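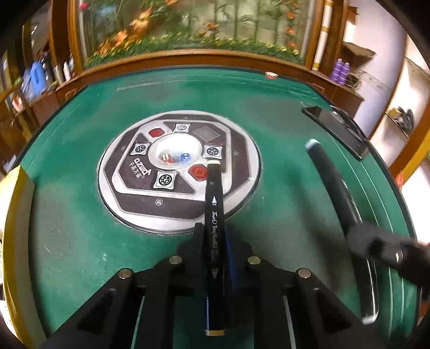
Handgeführte Greifer am Arbeitsplatz einführen: Anleitung für Schichtleitung und Team

Die Anleitung richtet sich an Betriebe, in denen Beschäftigte mit einem handgeführten Greifer Bewegungen vormachen, aus denen später ein Roboterarm lernen soll. Sie beruht auf der Einführung bei Hevico am Standort Fendomthorpe, die im Januar begonnen hat. Technische Fragen zum Greifer selbst beantwortet das Handbuch. Hier geht es um den Ablauf und darum, was sich für die Leute an den Tischen ändert.

Was Sie brauchen

Einen Greifer mit Kamera pro Arbeitsplatz
Handschuhe in passender Größe
Einen Tisch mit Gegenständen, wie sie im Alltag vorkommen: Stifte, Karten, Telefone, kleines Werkzeug
Ein Aufgabenblatt und ein Schichtprotokoll
Eine zweite Person zum Einweisen

Schritt 1: Aufgaben auswählen

Beginnen Sie mit Handgriffen, die kurz sind und einen klaren Anfang und ein klares Ende haben. Einen Stift aufnehmen und an anderer Stelle ablegen ist eine gute erste Aufgabe. Zusammengesetzte Abläufe kommen später. In Fendomthorpe standen anfangs 9 Aufgaben auf dem Blatt, ausgesucht von den Leuten, die sie auch ausführen. Die erste Liste kam noch aus dem Büro in Cledby und war für die Tische unbrauchbar, weil die Hälfte der Gegenstände zu breit für die Finger des Greifers war.

Schritt 2: Arbeitsplatz einrichten

Räumen Sie den Tisch nicht völlig leer. Der Arm soll später auch zurechtkommen, wenn daneben etwas liegt. Frei bleiben muss nur der Weg zwischen Aufnahme und Ablage. Namensschilder, Dienstpläne und Bildschirme mit Kundendaten gehören aus dem Blickfeld der Kamera. Wer am Nebentisch arbeitet, wird vorher gefragt.

Schritt 3: Die Bewegung vormachen

1. Greifer locker halten, Ellbogen nah am Körper.
2. Finger öffnen und den Gegenstand gerade anfahren.
3. Schließen, kurz warten, dann anheben.
4. Gleichmäßig zur Ablage führen.
5. Absetzen, Finger öffnen, Greifer zurückziehen.

Einen Stift fassen Sie etwa in der Mitte des Schafts. Soll er aufrecht geführt werden, darf er beim Anheben nicht kippen. Rutscht er weg, wird der Durchgang als Fehlgriff vermerkt und neu begonnen. Fehlgriffe werden nicht gelöscht und auch keiner Person zugerechnet. Dieser zweite Punkt sollte schriftlich festgehalten sein, bevor die erste Schicht anfängt.

Schritt 4: Menge und Pausen planen

Das Ziel für die erste Phase lag in Fendomthorpe bei 3.000 brauchbaren Durchgängen. Erreicht wurden 3.118, dazu kamen 754 Fehlgriffe. Eine Vorgabe pro Kopf gab es nur kurz. Sie führte dazu, dass schneller und unsauberer gegriffen wurde, und wurde durch ein gemeinsames Ziel für die Schicht ersetzt.

Der Greifer belastet Handgelenk und Unterarm anders als die gewohnte Arbeit. Planen Sie feste Wechsel ein und lassen Sie auch mit der anderen Hand üben. Beschwerden gehören ins Schichtprotokoll.

Schritt 5: Über die Folgen sprechen

Die Frage, ob man gerade den eigenen Nachfolger anlernt, kommt in jeder Einweisung. Beantworten Sie sie mit dem, was vereinbart ist. Bei Hevico übernimmt der Arm zunächst das Vorsortieren, die Endkontrolle bleibt bei den Beschäftigten. Was danach kommt, ist offen, und so wurde es dem Team auch gesagt.

Neu hinzugekommen ist die Arbeit an den Aufnahmen: Durchgänge prüfen, benennen, aussortieren. Sie zählt als Arbeitszeit und wird in der höheren Lohngruppe abgerechnet, sobald jemand sie regelmäßig macht. Die Schulung dafür hat Van Beek übernommen. Sie dauert einen Vormittag, Beginn 8 Uhr.

Häufige Probleme

Der Greifer schließt schief: Schrauben an den Fingerhaltern prüfen, bei ausgeschaltetem Gerät nachziehen.
Glatte Gegenstände rutschen: Fingerflächen reinigen, langsamer anheben.
Die Aufnahme ist zu dunkel: Tischleuchte seitlich stellen, nicht hinter die Person.
Das Protokoll passt nicht zu den Dateien: am Ende der Schicht abgleichen, nicht erst am nächsten Morgen.

Das Aufgabenblatt und die Vorlage für das Schichtprotokoll liegen bei der Schichtleitung aus. Änderungswünsche bitte direkt auf dem Blatt eintragen.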